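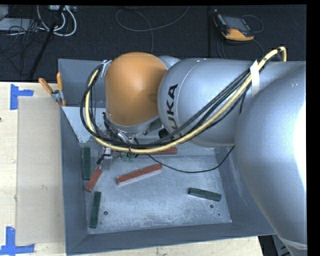

Spine lettering has two directions, and the trade has never settled on one. Descending text starts at the head of the book and runs toward the tail, so you tilt your head right. Ascending text starts at the tail and runs up, so you tilt left. The KUKA lettering in the photo is the ascending kind: it reads from bottom to top. I spent most of the spring on this subject for a book collection, and this thread is what I would have wanted to read first.

Background. The Grurnstead reading room holds 2733 bound items in four languages. English and Italian make up most of it, then French, then a small run of Portuguese. It was shelved by subject in the 1970s and has been interfiled ever since, so the languages sit next to each other.

General rule, with many exceptions: books published in the US and UK have descending spines. Books published in France and Italy have mostly had ascending spines. Older British books can go either way. Publishers also switch partway through a series, which is hard to forgive.

There is an international standard for this, ISO 6357, "Spine titles on books and other publications." It prefers descending. Compliance is voluntary, and a publisher with a long ascending backlist has little incentive to change.

The argument for descending: lay the book flat on a table, front cover up, and the spine title is right side up. A stack of books on a desk can be read from the side.

The argument for ascending: on a shelf, successive lines of text stack left to right. A two-line title has its first line on the left and its second on the right. With descending text the first line is on the right. People who grew up with ascending spines notice this immediately and find descending ones backward.

I don't think either argument wins. For a single-language collection you take what the publishers give you. The difficulty starts when you print your own labels.

We had to. The old typed labels were on gummed paper and the adhesive had failed on most of the lower shelves. Relabeling was going to happen anyway, and the question was which way the text should run.

Horizontal text is the obvious answer and it is what most libraries use for call numbers. It needs width. A label that wraps onto the front board gets rubbed every time the book is pulled. Many of our items are pamphlets in thin binders with a spine narrower than a pencil. Horizontal text does not fit at any size a person can read.

So: horizontal call numbers on anything wide enough, sideways on anything that isn't. And for the sideways ones, pick a direction.

Option A was to match each label to the direction of its own spine title. This sounds right and was my first proposal. Laurinda Meireles, who was to do the cataloging, objected that a shelf reader looking for a call number is reading the labels and ignoring the titles. Matching each title would mean the label direction changes from book to book.

Option B was one direction for the whole collection, regardless of language.

We tested both on a single bay, with temporary labels on removable tape. The task was to find an item from its call number. Two readers, same list, half the list under each scheme. That is not a study and I won't present it as one.

Under option A both readers kept stopping to re-tilt. Under option B they stopped doing that by the second shelf. One of them preferred ascending, the other preferred descending, and both were faster with a consistent direction they disliked than with a mixed one.

We chose descending. The reason was dull: the label software, Zeken, rotates text clockwise by default, and the counterclockwise setting did not persist between sessions. A default that resets itself will eventually be printed by accident.

Type size next. For sideways call numbers, capitals and figures only, one weight, no condensed face. Condensed type looks like it solves the width problem, but on a sideways label width becomes length, and length is what you have plenty of. The constraint is the height of the letters across the spine.

Do not stack letters upright one above another like a hotel sign. It takes much more room, it breaks the call number into single characters, and 1 and I become indistinguishable.

Do not put a decimal point at the end of a printed line. It disappears. Move it to the start of the next line or keep the number whole.

Position. Fix the distance from the tail of the book to the start of the label and use a card gauge. We cut ours from offcuts of the gray board that came with the Greco binders. If the labels line up along the shelf, the eye travels in a straight line. If they don't, every book is a new search.

Where a label would cover the author's name, we moved the label up and accepted the break in the line. Samuele Tedesco argued for covering the name and keeping the line straight. On purely functional grounds he may be right. I did not want to cover names.

Materials: paper labels with a clear overlay for cloth and paper bindings. No adhesive of any kind on leather. Leather items get an acid-free flag tucked inside, with the call number on the part that projects. Flags read horizontally, so the direction problem does not arise.

Printing. We ran sheets at 100 percent scale with "fit to page" switched off. The first batch was printed with it on, and every label came out slightly small and off its die cut. That cost us 80 sheets. Check the print dialog each time, including after a software update.

Progress: labeling started in April and the English and Italian sections are done. French is under way. The Portuguese run will probably be the quickest, as it is mostly narrow binders and all of it takes the same label.

Known problem: the periodicals. Several titles changed spine direction when they changed printers, and the volume numbers are part of the stamped spine. We are adding a small volume label in descending text even where the stamping is perfectly legible. It looks redundant and I expect complaints.

A second known problem: the duplicate set at Russtead was labeled years ago with ascending text. Items that move between the two sites will be inconsistent with their neighbors. Current plan is to relabel on arrival and leave the rest alone.

If you run a mixed-language collection and went ascending throughout, I would like to know how you handled items thick enough for horizontal text, and where you set the cutoff. Ours is set by whether the longest line of the call number fits with a small margin on each side, and I am not fully happy with it.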